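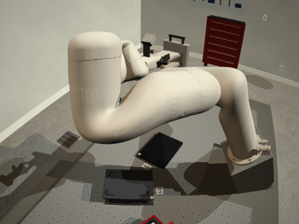

Samstag, kurz vor zehn, und vor dem Eingang von Romavell stand schon eine Schlange bis zum Fahrradständer. Tag der offenen Tür beim Studio hinter Nevo! Wer mich kennt, weiß, dass ich seit der Beta dabei bin und meine Klerikerin vermutlich öfter gesehen habe als meine Schwester.

Reingelassen wurde in Gruppen zu je 26 Leuten, unsere hat Florian Boyer geführt, der die Kampfbalance macht. Netter Typ, redet schnell, und er wurde natürlich sofort wegen der Frostlanze gelöchert (ja, sie wird im April abgeschwächt, nein, er verrät nicht, wie stark). Jemand hinter mir hat hörbar gestöhnt.

Erste Station war das Reittierteam. Rosine Guillot hatte den neuen Nebelhirsch auf dem Monitor und ließ ihn im Kreis traben, mal mit, mal ohne Sattel. Den bekommt man ab Ruf 6 bei den Hilby, das ist die Fraktion mit den Laternen im Sumpf, die bisher wirklich keiner gefarmt hat, weil es da nur Umhänge gab. Ich habe am selben Abend angefangen. Die Tagesquests sind zäh, vor allem die mit den Fröschen, aber der Hirsch ist es wert.

Danach ging es zum Sound, wo wir zu fünft in eine viel zu warme Kabine gequetscht wurden und das neue Thema für Manalastas hören durften. Manalastas ist die versunkene Stadt, die mit dem nächsten Update kommt, und die Musik ist richtig schön geworden, viel Cello, ganz wenig Trommel. Gesummt habe ich das noch in der S-Bahn.

Mittags dann die Fragerunde mit Shiela Malabanan und Ramil Lumbao. Gildenlager werden größer (1.000 Plätze, endlich), der Handel zwischen den Servern bleibt aus, und die alten Begleitgeister kriegen je 3 neue Fähigkeiten. Bei der Frage nach einem Barden haben die beiden sich angeschaut und gegrinst. Macht daraus, was ihr wollt, ich spare jedenfalls schon mal Klassenmarken.

Anspielen konnte man den ersten Boss aus Manalastas auch, Wartezeit gut eine Stunde. Unsere Gruppe ist bei der Flutwelle gestorben, zweimal, beim zweiten Mal wegen mir. Man muss auf die linke Treppe, wenn das Wasser steigt, und ich bin nach rechts gelaufen. Merkt euch das für den Release.

Am Shop gab es Pins und einen Hilby-Schlüsselanhänger, die Shirts waren in M leider schon weg.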